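Setting Up a Practice Surface for Your Hand-Held Gripper

If you have followed the first two parts of the Jesgate build, you now have a gripper that opens and closes when you squeeze the handle, and I know just how badly you want to go and pick things up with it! Please do (I certainly did), but give yourself one evening first to set up a decent place to practice. Khải Hầu and I skipped this on our first build and ended up redoing a whole week of recordings at the shop.

Start with a plain, light background. A patterned tablecloth makes it so much harder to see where the fingers end and the object begins. White is lovely for this, and small creases never bothered us. Tape down any corner that wants to curl, and turn on your lamps before you judge the lighting.

Next, choose one easy thing to grab. I like a small food container with a lid in a loud color, because you can find it in your recordings at a glance. Leave it empty for now. Set it a little way beyond the fingers, so you have some room to come toward it and line up.
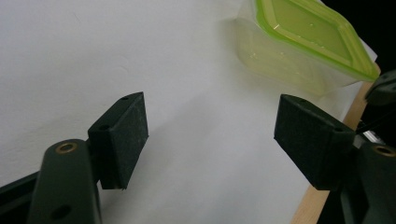
Fingers apart, with the green-lidded container up ahead.

Now open the gripper all the way and look down between the pads. They should face each other squarely when you bring them together. If one leans, loosen the screws on that side, nudge the pad over, and snug everything up again, a little at a time. Wipe the pads with a barely damp cloth and let them dry, as dust does seem to make ours slip.

Then do 10 slow grabs. Come in low, close gently, lift, hold for a breath, and set the container back down. When those feel comfortable, turn the container a little and go again. We did 30 in a sitting and stopped there, because tired wrists get sloppy and you will see it later when you play things back.

Part four covers the handle trigger and the spring that goes behind it.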